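The Thursday Swim

The ferry to Herkby leaves at 8 in the morning, and by ten to eight Gilles Vidal was already on the wrong side of the harbour, running.

He had his bag over one shoulder and his towel over the other, and he was grinning like a boy, because what a morning it was! All week the fog had sat on Druslow like a wet hat. Now it had lifted and the whole bay was there again, the lighthouse and the two rocks and the long brown back of the island with the sun just coming over it. March, and hardly a breath of wind. If you were going to swim in cold water for the first time since your knee went, you couldn't ask for better.

"You'll miss it," called the woman at the bait shop.

"I never miss it!" shouted Gilles, who had missed it twice in January.

He took the fish steps two at a time, bad knee and all, and came out by the slipway just as they were pulling in the rope. The boy on deck put out a hand. Gilles took it, jumped, and landed on somebody's shopping.

"Eggs," said the somebody.

"Oh, no. Oh, I am sorry. All of them?"

She opened the bag and looked. She was seventy or so, very upright, with a swimming cap already on her head. "Four," she said. "We'll have the rest scrambled afterwards. Are you the new one?"

He supposed he was.

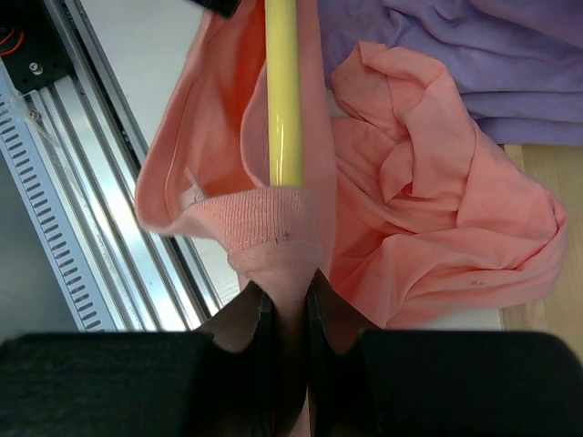

Her name was Stundance, or that was what everyone on the boat called her, and it was a good half of the crossing before he learned it was the name of her old dinghy. She had sunk it off the north point in her thirties and had been answering to it ever since. She told him this with enormous pleasure. She told him about the seal that liked singing and the man who swam in a tie, and about the year the sea was so warm in October that they stayed in until the stars came out.

"And what's it like today?" asked Gilles.

"Freezing! Wonderful! You'll hate it for the length of a hymn."

"A long hymn?"

"Depends who's playing."

There were a lot of them, it seemed. They came out of the cabin one after another as the island got closer, pulling off jumpers and passing flasks about, and every one of them shook his hand. A postman, a pair of sisters, a very large man with a very small dog called Mughal, who had a lifejacket of his own and wore it with great dignity. Gilles had lived in Druslow for most of a year and hadn't spoken to this many people in all that time. He had thought of it as a quiet town. Had they all been out here, every week, shouting at each other over an engine?

The beach was a curve of grey pebbles below the old chapel. From the tideline to the yellow buoy was 400 metres, Stundance said, and he wasn't to go anywhere near it.

"To your waist, then your neck, then out. You can be a hero in May."

He undressed behind a rock. His feet hurt on the stones and his knee, which had behaved itself so beautifully on the fish steps, began to mutter. For a moment he stood with his arms wrapped round himself and thought about the kitchen at home, the radio, the second cup of coffee. Then Mughal trotted past him and walked straight into the sea.

Well, you couldn't be beaten by a terrier.

He went in. It was dreadful. It was so cold that it didn't feel like cold at all, it felt like being told off, and he heard himself make a noise that set both sisters laughing. To the waist. To the ribs. He breathed the way she'd told him, out and out and out, and somewhere behind him the postman had struck up a hymn, a proper one with a big tune, and the rest came in on the second line. 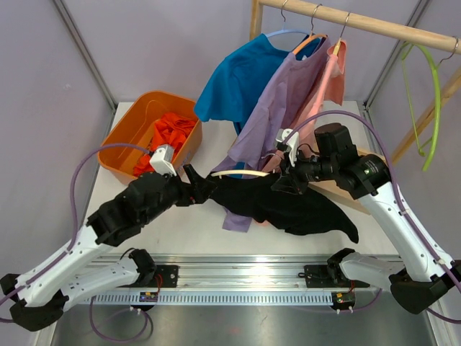 Afterwards

They cooked the eggs in the chapel porch, on a stove that took three people to light. Gilles sat on the step in every piece of clothing he had brought, with the dog across his feet, and shook so hard that he spilled his tea. He was as happy as he could remember being.

"How long was I in?" he asked.

"Two verses," said Stundance. "And a bit of the chorus."

"Is that good?"

"The big fellow there did one verse, his first time, and cried."

"I did," said the big fellow, buttering bread. "I cried in the second week, too."

The egg was slightly burnt and had a bit of shell in it, and Gilles ate it with his fingers and held out his plate for more. Out past the buoy something round and dark had come up to look at them. One of the sisters saw it first. She put down her fork, wiped her mouth, and began very softly to sing, and the seal stayed where it was with its head up, listening.

"Same time next week?" said Stundance.

"I'll bring the eggs," said Gilles.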